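Drarnari Home Help
Tidying and Storage
October 2019
131 views

How do I clear a table when there's nowhere to put the stuff while I sort it?

Mendwood_Mum

Hello all, long-time reader and first-time poster, so please be gentle! We've got one big room on the ground floor that does everything. Eating, homework, sewing, opening the post, wrapping presents, the lot. Nearly all of it happens on one long table, and over the summer the table sort of disappeared. I do mean to put things away, but I put them down "just for a minute" first and then something else lands on top.

I've tried three times now to clear it in one go. Each time I get halfway, run out of places to put things, move a load of it on to the floor, and then it's teatime and I have to stop. So the floor gets worse and the table isn't much better. It drives me mad, because it's a nice table (light wood, tapered legs, came from a shop that's now closed) and the floor is white tile that shows every single thing you drop on it.

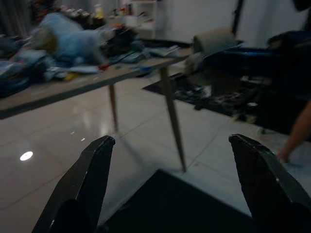

The long table and the tiles. Hardly any wood showing on top!

What's on there is a mixture, and I think that's half my trouble. If it was all paper I'd get a folder, and if it was all crafts I'd get a trolley. But there's packaging, bits of material, food wrappers (not proud), things that need to go back to shops, things that belong upstairs, and things I don't recognise and daren't bin in case they're part of something.

I did get as far as putting a cardboard box up on one of the chairs, so I wouldn't have to keep bending down. My back isn't great and it's SO much easier at that height. But then I couldn't decide what the box was for. Was it for keeping? For charity? I put one thing in it and then stood there. It's an open-topped box, quite a decent size, and I've got more of them folded flat behind the door if the answer is more boxes.

The other chairs are a problem too, as they've turned into shelves. There's always a bag on one of them. My other half says we should just buy more storage, and he's found a set of Walora stacking tubs online, 48 litres each, but I have a feeling we'd end up with tubs full of the same muddle and then nowhere to put the tubs.

So my questions, if anyone can bear it:

What do you do first, the table or the floor?

How many boxes, and what do you call them?

And do I buy the tubs?

We've got family coming to stay in November and I'd like to be able to put plates down without a landslide. Thank you in advance xx

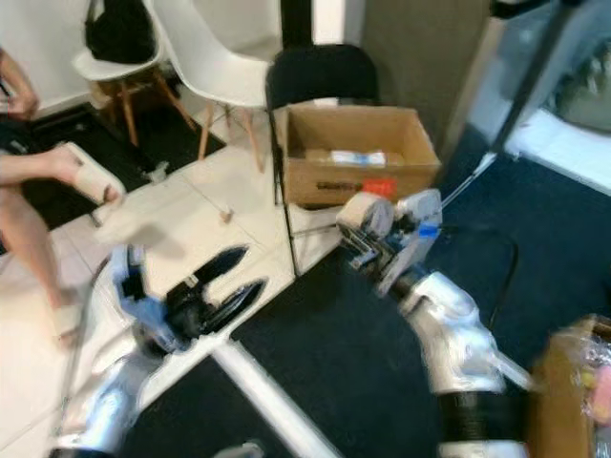

Erdem_Lane
Top contributor

Oh I feel for you, this was my dining room for years. I'll go through it in the order I'd do it, and you can ignore whatever doesn't suit.

Floor first. I know it feels wrong when the table is the thing annoying you, but you need somewhere to stand and somewhere to turn round with your arms full. On shiny tiles it's a slipping matter as well. Anything thin and crackly, or any fabric, will go from under your foot, and I've got the scar on my elbow to show for it.

Bin bag before boxes. Go round with one bag and pick up only what is definitely rubbish. Empty wrappers, torn packaging, dried-up pens. Don't make any decisions at all on this lap! If you have to think about it for longer than a second, leave it where it is. You'll be amazed how much goes. Then do a second lap with a recycling bag, or both at once if you can manage two bags without getting them muddled (I can't).

Your box on the chair is a brilliant idea and I'd build the whole thing round it. Leave it exactly there. I'd make that one the "lives somewhere else" box, so anything which already has a home in another room. It's the easiest sort of thing to deal with, you don't have to decide whether you want it, you only have to carry it. When the box is full, stop and take it round the house and empty it. Properly empty it, mind, don't leave it at the bottom of the stairs. I've done that and then tripped over it, which was the other elbow.

Then get two more of your flat boxes up, and write on them in big marker pen. One says SHOPS for returns and anything else that has to leave the house with you. The other says ASK, and that's for your mystery bits. The ASK box gets put in the middle of the room after tea and everyone has to claim what's theirs. Whatever's left can sit in the cupboard for a month with the date on, and then it goes.

Clear the chairs of bags before you begin, even if you only hang the bags on a door handle. You want those seats for boxes. Two white chairs next to a black one is a nice little row to work along, and you can keep the black one for the carrying box so you don't have to look at the writing.

Now the table. Don't start in the middle! Start at one short end and clear a strip as wide as your forearm, wipe it, and then that strip is holy. Nothing goes back on it. Put the kettle on, do the next strip. I do it in nine-minute bursts (ten feels like a chore and nine doesn't, don't ask me why) and I'd sooner do three bursts over a day than be at it all afternoon and get cross with everybody.

Don't buy the tubs yet. See what's left at the end. It may be that you only need one for the sewing things and nothing else at all.

Good luck and let us know how you get on!

Helpful? 50 people said yes

Mendwood_Mum

Thank you so much, I could have cried reading that, in a good way. I'd never have thought of doing the floor first. I've read it out loud to the whole household and the nine-minute thing has gone down well.

Two things I'm stuck on already though. First, what about small loose bits? There's a round dish sort of affair down on the floor with all sorts of little brown and grey bits in it, and I don't want to tip it straight in a box where it'll get into everything. Second, the big piece of pale fabric. It's a huge sheet of stuff, and wherever I put it, it takes over. If I fold it and put it on the table it's in the way, and if I leave it on the floor I lose things round it. There's something red and scrunched up down there, and a shiny gold-brown crinkly thing, and I couldn't tell you without picking them up if they're rubbish or somebody's treasure.

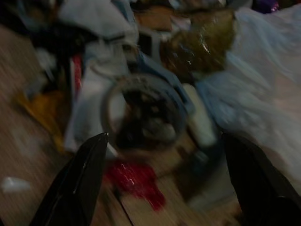

PegBagPat48

deal with the sheet first, before the bin bag even. shake it out over the bath or outside, fold it, take it upstairs straight away and don't stop to look at anything on the way. big soft things make a room look twice as bad as it is and once they're gone you can see what you've got

dish of bits = newspaper. tip it on newspaper, look through it for a minute, fish out anything that's worth having (screws, buttons, beads, whatever yours are) and put them in a jam jar with a lid. the rest you fold up in the newspaper and bin. don't sort tiny things over the carpet or you'll be hoovering them for a week. tiles are fine

anything upright like bottles and tubs, check the lid's on before it goes in any box!! learnt that with a bottle of fabric glue

i'd get the tubs though. cardboard goes soft if your room's at all damp

WalledGardenBlue

I'm going to disagree with some of the above, sorry! I think the floor-first advice is right if you've got the energy for both. If your back is bad then all that bending at the beginning will finish you off and you'll never get to the table. My back went a few years back and what works for me is to do it backwards.

Sit down for it. Pull a chair up to the end of the table, have your box on another chair beside you at the same height, and work on whatever you can reach without leaning. When you've done that patch, shuffle the chair along. For the floor I use a litter picker, the sort with a trigger. You feel a bit silly to start with but it's lovely for wrappers and scrunched-up things, and you can drop them straight in the bag. It's no good for anything heavy or anything with liquid in, so get one of the younger ones to fetch those up for you.

I also wouldn't have an ASK box. In our house an ASK box turned into a second table. I do a tray, an ordinary tea tray, and when the tray's full people have to come and look at it before they get any pudding. The smaller the thing is, the quicker it gets emptied.

On returns, check the date on the receipt before it goes anywhere. I had a parcel sat in a box ready to go back for so long that the shop wouldn't have it, and it's now what I keep the Christmas lights in. If you've got a package in that cardboard box already, have a look at what it is and whether it's meant to be staying or going. That's probably why you stood there with the box and couldn't name it! One thing in a box does tend to decide what the box is for, so take it out and start with it empty.

Tubs: measure under the table before you spend anything. Those tapered legs usually leave plenty of room beneath, but if people are going to sit there in November they'll want somewhere for their feet, and a big stacking tub is a miserable thing to kick all through dinner. I'd put one along the wall at most.

Chairs: I keep a hook by the door for bags now. It took five minutes to put up and it's the only thing in this whole post that I'd call a permanent fix. Everything else I have to do again every couple of months.

Mendwood_Mum

Brilliant, thank you all. Going to do a mixture. Sheet upstairs first, then rubbish lap, then sit down at the short end with the box next to me. Litter picker is on the shopping list. I've been overruled on the tubs and we're getting one, for sewing ONLY, and I've already written it on a label so there's no arguing.

Can anyone recommend a hook that'll go into a plaster wall without bringing half of it down? Happy to start a new post if that's the wrong section.

PegBagPat48

new post love, try Walls and Fixings, they're good on there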